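Vevimham Community Rooms – Toy and Kitchen Stock Working Meeting

Minutes of the meeting held 2020-07-06, Room 4

1. Previous minutes

Accepted with one correction. Under item 5, the shelf depth should read 70 cm. The January stock list remains the reference list until the new one is issued.

2. Soft toys

The current list stands at 182 items across both playrooms and the loan cupboard. The meeting agreed to divide the soft toys into two groups for washing: plain plush, and plush with glued or stitched-on parts. Plain plush goes through the machine at 30 degrees in a mesh bag. Items in the second group are to be surface cleaned with a damp cloth and mild soap.

Drying was discussed at length. The radiator shelf in the back corridor is no longer to be used, as several toys came off it with flattened filling. Two members favored hanging the toys from a line by a sewn loop. Others objected that few of the toys have loops and that pegs mark the fabric. It was agreed to try open racks on a table for the rest of the summer and to review the matter at the September meeting.

3. Dish racks

Two types are in stock. The wire type supplied by Gridden has rust at the welds and will be withdrawn from the kitchen as replacements arrive. The collapsible type folds flat for storage and was preferred by the kitchen group. Its ribbed insert holds small items clear of the base. The insert must be lifted out and rinsed separately, and the utensil compartment wiped at the same time.

Question raised on whether one rack may serve both dishes and toys. Agreed that it may not. Racks used for toys will be tagged with green tape on the underside and kept in the loan cupboard. Racks without tape stay in the kitchen.

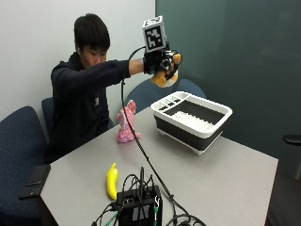 A soft toy, yellow plastic banana and collapsible dish rack on the table.

4. Play food

Plastic fruit and vegetables are to be listed separately from soft toys. At present they appear under both headings, and the totals do not agree. Hard plastic pieces may be washed by hand in warm water. Any piece with a split seam is to be discarded, as water collects inside and cannot be drained. The wooden play food is not to be soaked under any circumstances.

The quote from Drotine for a replacement set was considered. The set contains almost 70 pieces, many of them duplicates of items already held. Decision deferred. A quote for single pieces will be requested.

5. Tables

The light gray tables are to be wiped before and after any sorting session. Bleach-based spray has dulled the finish on one of them – use the neutral cleaner only. The folding table with the loose hinge stays out of use until repaired. The Haddadin trestles were offered as a temporary substitute, but were judged too high for seated work.

6. Storage

Clear lidded boxes to be used for all clean stock. Nine boxes are on hand, and four more are needed. Labels go on the short end, facing out. Toys must be fully dry before boxing – this was raised at the last two meetings and is repeated for the record.

7. Actions

Kitchen group: withdraw the wire racks and tape the toy racks.
Stock group: correct the play food entries and reissue the list.
Rooms group: order boxes, arrange the hinge repair, obtain the Drotine quote for single pieces.

8. Any other business

The key to the loan cupboard is to be returned to the hook on the same day it is taken.

Meeting closed at 8:40 p.m.

Recent documents
Minutes – January stock meeting
Cleaning products approved for playrooms
Loan cupboard sign-out sheet
Room 4 booking terms
Kitchen equipment list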